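Speaker notes – "What we learned from letting people in"
Clandden meetup, evening slot, 19 minutes plus questions

Opening. Don't thank everyone by name, it ate two minutes last time. Start with the number: 220 people came through our open day in November. Pause. Then say we had planned for fewer and bought cookies accordingly.

Who we are, quick version. Studitz is a small shop, we do tabletop manipulation, Hunano is the control software. If they want more than that there's a leaflet by the door. Move on.

The plan we had. A nice talk at the front, a loop of video, and the arm going through its paces every half hour with a rope around it. The rope lasted until the first school group. Nobody looked at the video, including me, and I made the video.

What people did instead was stand next to the arm and wait for it to make a mistake. I want to be fair here – it obliged. Visitors will watch a robot miss a cup for far longer than they will watch it pick one up. (Leave room for the laugh. If there isn't one, keep going.)
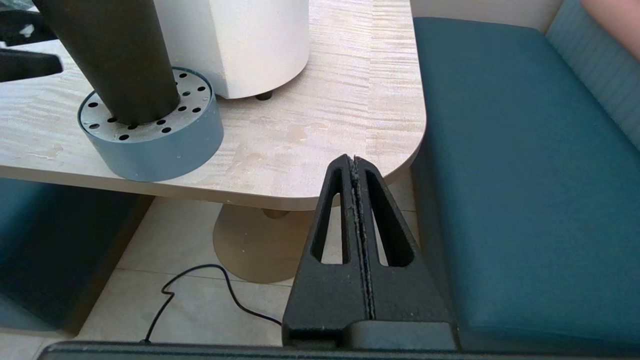 The demo corner is what I'd copy if you are planning a day like this. We had a proper bench with a safety cage ready in the back and hardly anyone stayed at it. Put the arm by a light wood table with teal padded seats on either side and people settle in as if lunch is coming. They ask better questions sitting down. They also ask why the fingers have long holes in them, so have an answer ready that is shorter than mine. And tape down your cables before the doors open, not at 2 in the afternoon on your hands and knees between strangers' shoes.

Questions we got, in order of how often. Will it take my job. Can it do dishes. How much. Is it a boy or a girl (under sevens only, and one retired engineer).

The Choi run. Tell this one slowly. Choi is our sorting routine, 5 objects, never failed in rehearsal. It failed in front of the largest crowd of the day, stopped dead, and a small child patted the table to comfort it. We have since added a status light. The child's method got a better reaction.

Costs slide. Skip if running late. Cookies are on there as "outreach."

Last slide has the checklist and the email address. Leave it up during questions, and repeat each question into the mic this time.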